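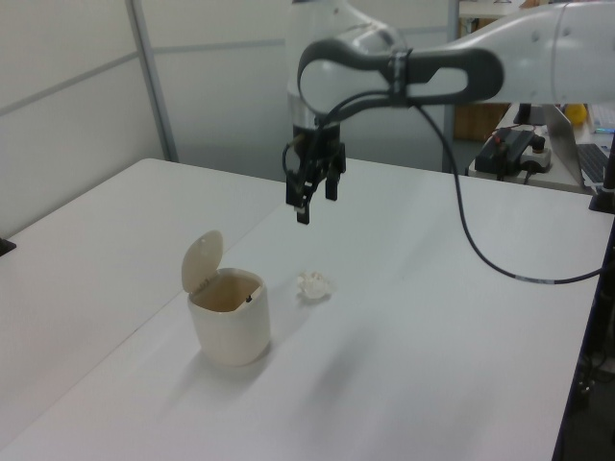 Arm stops dead mid-job on the "throw away the plastic" task, anyone else?

gutis_bench
Posting in the faults section because I'm out of ideas. Task is simple: pick up the crumpled clear plastic, drop it in the little cream bin, lid already open. On Monday it did 50 runs. In 7 of them the arm quit with a collision stop while it was still moving, nowhere near the table. Log says "external force, joint 6" and that's all. Firmware is current. Support at Monti told me to lower the speed. I did and it still happens.

tapedwrench
"Lower the speed" is what support says when they haven't read the log. What's your cable doing? You've got the black one looping out from the wrist and then lying across the table all the way to the right side. Every time the wrist turns it has to drag that along.

gutis_bench
It's got plenty of slack though. I moved the arm through the whole path by hand and never felt it pull.

tapedwrench
By hand, slowly. Try it at run speed with someone watching the table edge by that black post and see if it snags.

Guklow_Lars
I don't buy the cable story. A cable that light isn't going to trip a force limit unless the limit is set silly low. I'd bet the payload is wrong. If you changed the gripper and never entered the new weight, the arm thinks something is pushing on it all day long.

gutis_bench
Payload was entered by whoever set it up in September. I'll check it.

dkadlec
Both of you could be right. Wrong payload eats up your margin, then a small tug from the cable finishes the job. That would also explain why it's only some of the runs. Please don't just raise the limit until it stops complaining. We had one here where somebody did that and the gripper went straight into the table.
Dagmar Kadlec, Bustovus

Guklow_Lars
Sure, but "both" isn't a diagnosis. Change one thing, run it again, then change the other.

tapedwrench
Fine by me. Cable first, it costs two straps.

gutis_bench
OK, did the payload first, sorry wrench. It was off by 200 grams. Fixed it and ran another 50. Got 2 stops, both with the wrist turned far left. So better, but I'm not calling it fixed.

tapedwrench
Far left is where that loop pulls tightest. Just saying.

Guklow_Lars
Two in 50 proves nothing either way. Strap it and post the log.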